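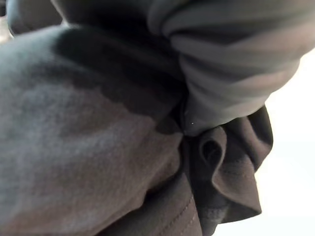 Soft gray fleece beside a bundle of striped fabric.

Tornisar is an outdoor travel television series in which a small team crosses long distances over land and water using a different vehicle for each leg of the route. The program was developed by the producer Carola Rathjen for the independent company Kleinschmidt and is built around self-contained journeys, each told over a single season. It combines elements of the travelogue, the motoring show and the endurance competition.

Format

Each season follows one route from a starting town to a finish line announced in the opening episode. The first season covered 3,000 miles and ended at Arnstead, a lakeside town that has since served as the production's base. The route is divided into 10 legs, one to an episode, and the presenters may not use the same type of vehicle on two legs in a row. Vehicles have included pickup trucks, touring motorcycles, canoes, snowmobiles, freight trains and a hot air balloon.

A leg is scored on arrival time, fuel used and the condition of the vehicle at handover. The winner of a leg chooses first from the vehicles available for the next one, while the last to arrive must carry the shared camping equipment. Wagers between presenters are allowed but do not affect the official score.
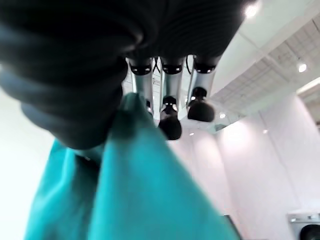

The scoring system was revised for the second season, after viewers objected that a slow leg by water could decide the whole result. Under the present rules no presenter can gain more than 25 points on a single leg - a limit that applies equally to the final.

Production

Filming takes place between late spring and early fall, with the exception of the winter special, which was shot in February on frozen roads north of Prinach. The crew travels separately from the presenters and is not permitted to help with navigation or repairs, except where safety is at risk. Most of the narration is recorded after filming, although conversations inside the vehicles are used with little editing.

Overnight stops are chosen by the presenters from a fixed budget of $1,000 per leg, which must also cover fuel, food and ferry fares. Money left over may be carried forward. In practice the budget has led to many nights in tents, and the search for a cheap bed became a regular part of the program.
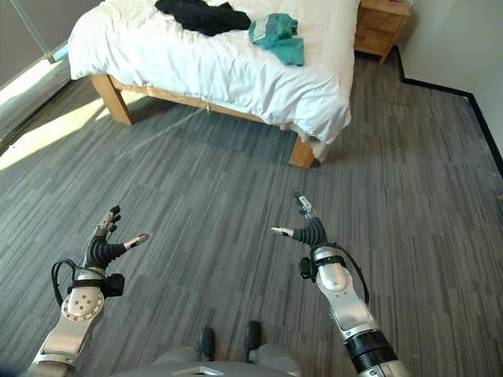
The theme music was replaced after the first season, and the opening titles now show a map of the route with completed legs marked in red.

Broadcast and reception

The series was first shown on Saturday evenings and later moved to an earlier time to reach family audiences. Reviewers praised the photography of the river and mountain legs, but some found the scoring hard to follow. The winter special was generally considered stronger than the season before it - chiefly for its slower pace and its attention to the people met along the road.

Related works

A companion book, Tornisar: The Road to Arnstead, contains route maps, vehicle notes and selections from the presenters' travel journals. A shorter radio version, limited to journeys by rail and ferry, was also produced by Kleinschmidt.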